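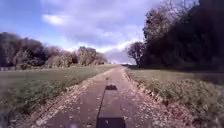
Want to drive a robot along a footpath and get paid for it? I'm Revathi Shenoy, I run the outdoor driving sessions at Skodine, and I need more people for September.

We're teaching our path robot, Britby, to get itself down park paths and field tracks, and it learns by copying people. So you'd be the person! You sit in our van with a game controller and a screen, you see what Britby sees, and you steer it from one end of the path to the other. We record your steering along with the video (that's the part we need) and the robot trains on it later. Leaves, rough edges, long shadows, a path that seems to go on forever - all of that is good stuff for us, and I want lots of different hands on the controls because everyone drives a little differently.

You don't need any tech background. If you can play a simple racing game you'll pick it up fast, and Fiifi Asamoah will sit next to you for your first few runs and show you the stop button. You do need to be 18 or over, okay with sitting in a van for a while, and happy to look at a screen that wobbles a bit. If you get carsick easily, please tell me first and we'll try a short one.

Sessions start at 9:30 in the morning and last three hours with a proper break (there's coffee, and Shoaib usually brings something sweet). Pay is $29 an hour, and that includes the practice time. So far we have 3,605 recorded runs and we still drift onto the grass on the bends, so there's plenty left to do!

We keep your steering data under a number, not your name, and you can quit any time and still get paid for the hours you did.

To sign up, call the Skodine front desk and ask for me or Tarmo. Tell us which mornings you can do and whether you're left-handed - we'd love a few more lefties.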